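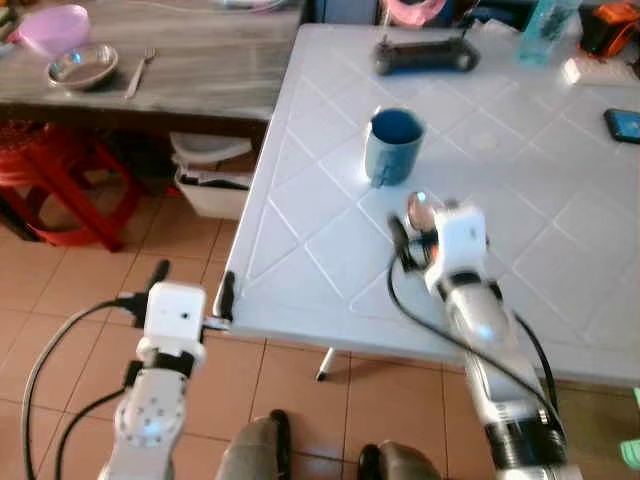

Ute Lammers wishes it recorded, ahead of the full thread, that abrasive cream should not be used on a glossy plastic top under any circumstances, and that her longer reply further down should be read before anything is purchased.

Ustwood Community Help
Section: Shared Rooms and Furniture
Topic: Cleaning and daily use of a white plastic table with a raised diamond pattern

Posted by Berhanu Lencho, 22 Apr 2020

I am responsible for the furnishings in a shared workroom at Wedness. The room has a white plastic table on which people both drink and work. The top is glossy and has a raised pattern of diagonal lines forming large diamonds. It was selected for its low cost and because it can be moved by one person, and in those respects it has been satisfactory.

The following matters have arisen, and I would be grateful for guidance on each.

First, liquid. When tea or coffee is stirred in a mug, a certain amount reaches the table. On a flat surface it would be wiped away in one pass. On this surface it gathers against the raised lines and dries there. A cloth passes over the top of the pattern and leaves a brown edge behind. The staining is worst in the middle of the table, where mugs are usually set down.

Second, grease and metal marks. The same table is used for small repairs, chiefly to bicycles. Stems, clamps and similar parts are laid directly on the plastic. They leave gray marks which do not come off with washing-up liquid. I cannot determine whether these are scratches or deposits.

Third, the mugs. We have blue ones with a matte exterior, and the outside has faded while the inside remains a darker blue. I should like to know whether the fading is caused by our washing routine and whether it can be reversed. They are otherwise sound and I would prefer not to replace them.

Fourth, arrangement. Bottles, tools and telephones tend to collect in one corner of the table while the drinks stand in the middle. I have considered dividing the table formally into a portion for drinks and a portion for work, and would welcome the views of others who have attempted this.

I have so far tried warm water, washing-up liquid and a product named Kuvex, which was in the cupboard when I assumed this responsibility. The label is no longer legible and I discontinued its use after one application. A replacement table is available to us, but the next ordering period is in June and I would need to show that the present one cannot be restored.

Reply from Ute Lammers

I maintained several tables of this general type and can offer the following procedure, which may be carried out in a single session.

Clear the table entirely and take it to a place where the floor may get wet. Remove anything fastened to the rim, as dirt settles under clips and is then missed for years. Brush off loose material with a dry hand brush, working along one set of diagonals and then along the other. If you begin with water, the dust becomes a paste and settles against the lines, and you will have made more work for yourself.

Prepare a bowl of warm water with a small amount of washing-up liquid. Apply it generously and leave it to stand for 5 minutes. Most of the difficulty you describe arises from wiping too soon. Dried tea needs time to soften, and no amount of pressure will take its place. Then scrub with a soft nylon brush, again following the diagonals. A worn toothbrush is suitable for the corners of the diamonds, although it is slow.

Rinse with clean water and dry with a cotton towel, pressing down so that the cloth enters the pattern. If the top is left to dry in the air, mineral marks may form on the gloss and will be mistaken for further staining.

If a brown edge remains, mix baking soda with water to a thin paste, test it on the underside, and apply it with a fingertip to the affected line only. Rub lightly. Baking soda is mild but it is still a powder, and on a glossy surface heavy rubbing will produce a dull patch. The dull patch is permanent. I say this from experience with a table at Tufa, on which I left an oval the size of a saucer.

With respect to the gray marks, draw a fingernail across one of them. If the nail catches, it is a scratch. If it does not catch, it is more likely metal left behind on the plastic, and a white pencil eraser will often lift it. Grease should be removed beforehand or the eraser will smear it. I do not recommend solvents. Some will soften the plastic, and the label on the table is seldom detailed enough to tell you which.

Please dispose of the Kuvex. A product whose instructions cannot be read should not be used on a surface at which people drink. Your local waste service will say how it is to be handed in.

On the mugs, I regret that I know of no way to restore a faded matte exterior. Washing by hand with a soft sponge may slow further change. Whether your present routine is the cause I am unable to say without knowing what it is.

Reply from Tufa Reading Room

We had similar problem and put a tablecloth on it. Wipe-clean type. The pattern shows through a bit and cups stand less steady where the cloth bridges the lines, but staff stopped complaining. Cut it a little larger than the top and use clips along the edge.

Do not know about bicycle parts. We do not permit them.

Reply from Wedness Furnishings Desk

The two replies above deal adequately with cleaning. This reply concerns the fourth matter, arrangement, and adds certain points on the mugs.

A formal division of the table is workable provided that it is visible. A written notice on the wall was tried in one of our rooms and had no effect that we could identify. What did have effect was the placing of two objects: a tray for drinks at one end and a rubber mat for tools and parts at the other. People put things down where there is already somewhere to put them. The tray should have a raised edge and a flat base large enough to rest across several of the raised lines, so that it does not rock. Our present tray accommodates 6 mugs.

The tray also resolves most of the first matter. Drops from stirring land on the tray, which may be carried to the sink. We suggest placing a small dish on the tray for used spoons. A spoon laid directly on the table leaves a ring of its own, and one with a polished or coppery finish will spot if left in a pool of tea.

The rubber mat should be dark and should not be of the foam kind, which absorbs oil. Before adopting it, leave a corner of the mat on the underside of the table for a week. Certain rubbers discolor white plastic, and the discoloration does not wash out. Metal parts with edges, such as a stem with its clamp, should go on the mat whether or not they have been cleaned. Where a part must be worked on with any force, we would ask that it be taken to a bench. A light plastic table is not designed for it and will shift.

Telephones belong with neither group. We ask that they be kept on a shelf. This request is honored unevenly. At the least, they should not lie at the edge of the table on the same side as the bottles.

Concerning the mugs, we examined our own inventory of 1,019 items of tableware last year, and matte exteriors had aged more visibly than glazed ones throughout. In our rooms the change was greatest in mugs that went through the dishwasher daily. We draw no firm conclusion as to yours. A faded exterior does not of itself make a mug unfit for use. A chip on the rim, a crack, or an interior that has turned rough would be grounds for withdrawal. Tea stain on the inside may be removed by filling the mug with warm water and a spoonful of baking soda, leaving it for 50 minutes, and washing as usual.

Finally, on the matter of replacement. If an order is placed in June, we advise requesting a smooth top. The textured top hides fine scratches well, and it was chosen in many rooms for that reason, but it demands a brush where a smooth one demands only a cloth. The form asks for the condition of the existing table under the headings of surface, legs and stability. Marks that can be cleaned are not accepted as grounds, so Ms. Lammers's procedure should be carried out and noted on the form first.

Comment from Berhanu Lencho

I thank all who replied. The procedure was followed as given. The brown edges in the middle of the table came away after the second soaking. The fingernail test showed that most of the gray marks were deposits, and the eraser removed them. Three are scratches and will remain.

A tray has been requested. I have not adopted the tablecloth, as the table is moved frequently, but I have noted the suggestion for another room. The Kuvex has been set aside for collection.

Comment from Ute Lammers

I am pleased to hear it. Please repeat the dry brushing weekly, and do not wait for stains to appear before doing so. If the scratches begin to hold dirt, use the toothbrush and a little washing-up liquid, and leave the baking soda out of it.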